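Fri 7 February

Second day of the trial with the Murnine hand grippers. Marchand lends us the kit for 23 days and after this we must pay or send it back. I slept badly and came early to the hall in Clirdale, before my coffee. 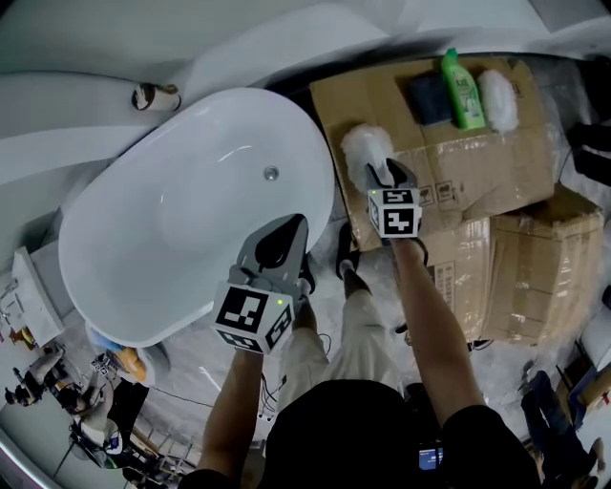
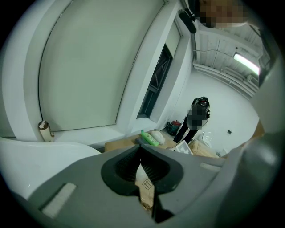
My task is to write the review for Rostow, and I am still not sure what I will say about the price. One pair costs 386 a month, and the service contract is 99 more, which I find a lot for a small company like ours. The grip itself I like. A fluffy duster is a difficult thing to hold, because it is so soft, and the jaws pinch it well enough for work at the bathtub. With the green bottle I want to try more slowly tomorrow. My wrists are tired in the evening, the left one more than the right, and I must write this also, even if Marchand will not be happy to read it. The manual is poor. The chapter about calibration is still from November and the menu has other names now, so I lost a good part of the morning with it.

I wrote to their support at lunch and have no answer yet. Soup at home, then early to bed.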